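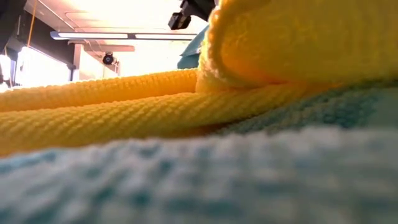
Two-Bin Cloth Sort -- README

Maintained by Akinyi Mwakalinga
Last edited 24 Dec 2023

What this is

A small set of recordings of cleaning cloths being sorted by color into clear bins, yellow in one and blue in the other. There are 129 episodes, 105 of them marked usable. I took the set over in July and have rewritten most of the notes, which promised more than I could find support for.

The old notes called this "household laundry." I would not. Cleaning cloths have no sleeves, buttons or pockets, and two colors this far apart are about the easiest sort you could pick. If you want to know how shirts behave, look elsewhere.

The cloths

Yellow and light blue. The labels say "microfiber" for both, with no fiber content, weight or supplier. The yellow ones show a fine diagonal rib when you get close. I left the material label as I found it, and I would not build anything on it.

"Crumpled" is used in the labels for everything that isn't laid flat. A loose roll, a heap and a cloth folded back over itself all get the same word. Greveo, the sheet we use for labels, has a column for finer terms. It is mostly blank.

The bins

Clear plastic, no lids in the task. Clear walls sound helpful, but against a pale floor they nearly vanish, and what you really pick out is the cloth inside. Anyone drawing outlines around the bins should expect to argue over where the walls are.
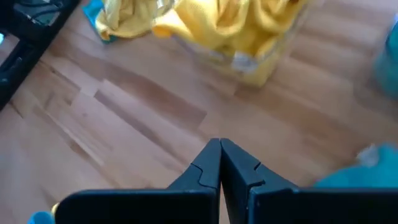
Yellow cloths in a clear bin on the wood floor.

What counts as "in"

Episodes are scored pass or fail. The rule I inherited reads "cloth is in the bin," and it fell apart on the first heap that stuck up past the rim. My current version: a cloth passes if it rests in the right bin and would stay there if left alone. That second half is a guess made by whoever is scoring. I scored some episodes twice, a week apart, and did not always agree with myself.

A corner hanging over the side is still a pass. A cloth touching the tabletop is a fail even when most of it is in the bin. I don't love either call.
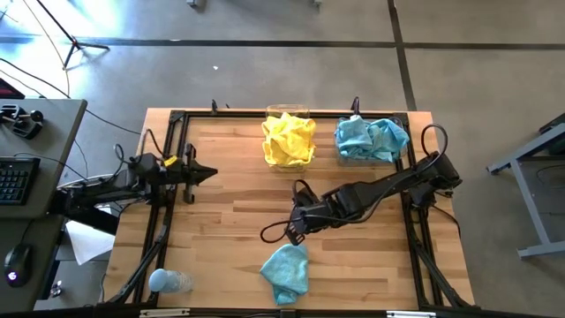 Both colors in their bins, one blue cloth still on the tabletop.

Splits

The file named Hudow holds the usable episodes. Lorel holds the rest. Please do not quote a pass rate from Hudow alone -- it was picked partly for being tidy, so the number will flatter you.

Known problems

- Surfaces vary. Some views have a plank tabletop, others a parquet-style floor. The surface field was filled in later and should be checked by eye.
- Bright backgrounds wash out in places, and pale blue suffers more than yellow.
- Loose items such as a water bottle can be on the table. They are not labeled.
- The Iturra notes mention 700 episodes. I have never located them, and I suspect the figure was a plan.

Changes

Version 3 replaces the "in" rule and drops the word "laundry" from the title. Scores from earlier versions are not comparable. Send corrections to Akinyi with the episode number and what you think the label should say.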